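Laundry folder, part time, Horura Garment Care

Horura is looking for one more person to stand at a white table and fold shirts. Long sleeves mostly, which are the ones that separate folders from people who own a drawer.

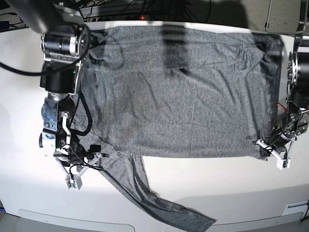 You'll work 25 hours a week, starting at 7 a.m. Last December we folded 3,386 pieces, of which 1,305 were knits, and knits hold a grudge. You should be able to smooth a body panel, bring both sleeves in and get the cuffs level without sighing loud enough for the front desk to hear.

Experience is nice. Patience is nicer. If your method came from your grandmother, bring it along, but be ready to learn ours too.
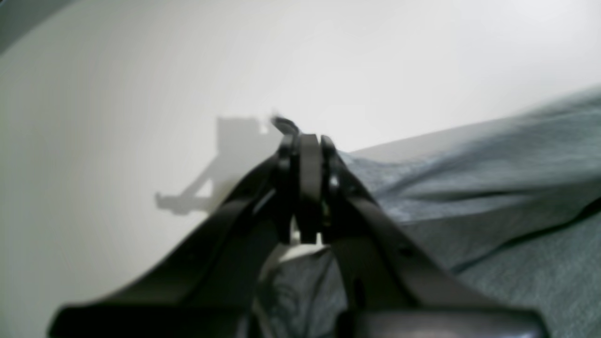
We pay every two weeks and supply the aprons. Stools are available, though the tall one is spoken for. There is a radio and there are opinions about it.

To apply, send Nermina Gashi a short note with your available hours and your views on hanging sweaters. There is a wrong answer. Tryouts last one hour and are paid.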